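So I got into the Muklow fan fair on 17 Nov 2022, and my feet still hurt! Queue of roughly 2000, and Rosalind Calloway waved at us from the car. 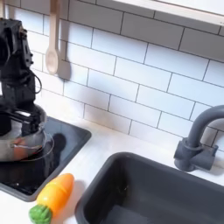 Then Gwendolyn Thibodeaux came on and told the red carpet story again (the broken heel one), and I screamed.
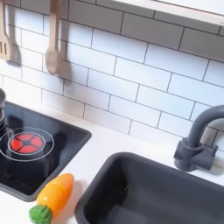
Wooden spoon and slotted spatula on the tiles

Rupert Zwahlen signed 171 posters and skipped mine, the swine. 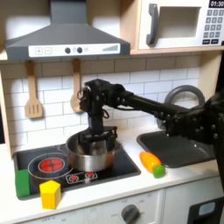
Were selfies allowed?
Only at the Stedis stand, after 11.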